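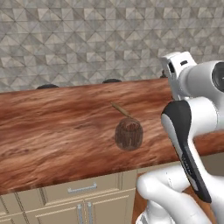

Subject: Re: [Vindton-Preserves] Soft sauerkraut, second crock

Dear list,

Thank you for the long and detailed question. I read it yesterday evening and wanted to answer with my notebook in front of me, so please excuse the delay. I put my answers between your paragraphs.

On 25th November a list member wrote:

> I started two crocks in September from the same delivery of cabbage. The first one is crisp and sour, as it should be. The second one is sour too, but the shreds are soft, almost like cooked cabbage, and there is a slight smell of yeast when I lift the lid. Both stood in the pantry. The only difference I remember is that I filled the second crock late at night and was not so exact with the salt.

I think you have found the cause yourself. With too little salt the cabbage becomes sour very quickly, but it also loses its bite. I use 2 percent of the weight, so 20 grams for 1,000 grams of shredded cabbage, and I weigh the cabbage after the core is out and the bad leaves are removed. In my first years I weighed the whole heads, and then of course I had too much salt in every batch.

The yeast smell worries me less. If there is a thin white film on the brine and no color in it, I take it off with a clean spoon and wipe the inside of the crock above the brine. If you see pink, black or fuzzy growth, or if the cabbage is slimy between the fingers, throw out the whole crock. Please do not try to save the lower part.

> The salt was the coarse one from Šindelář in the first crock. For the second I ran out and took fine table salt, with the same measuring cup. Could this matter?

With the same cup you would have more salt in the second crock, and not less, as fine salt packs closer. This does not fit with my explanation above. Are you sure which crock got which salt? Or maybe you filled the cup less full because it was late. In any case I would put the cup away and use a scale.

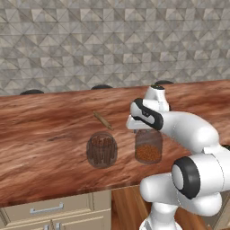
Vindton-Preserves Digest, Vol 126, Issue 7

> My crocks are both Gruleritz, the model with the water channel. The second one has a small chip in the rim, on the outer side. I did not think it was important.

It depends if the channel still holds water. Fill it to the top, put a dry paper towel under the crock and look again in the morning. I had a Gruleritz with a hairline crack that you could not see at all, and the channel was dry every second day. I now keep this one for flour. Also look at the weights. If they do not cover the cabbage well, small pieces swim up and spoil first. I lay one or two whole outer leaves on top and tuck them down at the sides before the weights go in.

> Last question: is the soft kraut still good for something? It seems a pity to throw away so much.

If it smells clean and sour and there is no mold and no slime, I would cook with it. Soft kraut is good in soup, where it would become soft anyway. I fry an onion in lard until it is yellow, add sweet paprika off the heat, then the kraut with some of its brine, potatoes in cubes and a piece of smoked rib. Cook the potatoes first in plain water if you want them tender – in the sour liquid they stay hard for a very long time. At the end I stir in sour cream with a spoonful of flour.

It is also good as a filling for dumplings, but then you must press it really dry and chop it again.

About the cabbage variety I cannot say much. I buy Skotidard when I can get it, the flat late heads with thin leaves, and it stays crisp until spring in a cool cellar. The round summer heads never did this for me. If somebody on the list has used Skotidard from their own garden, I would like to know when you cut it, before the first frost or after. The seed packet and my neighbor do not agree.

With best regards from a cold kitchen

--
Vindton-Preserves mailing list
To leave the list, send an empty message with "unsubscribe" in the subject line.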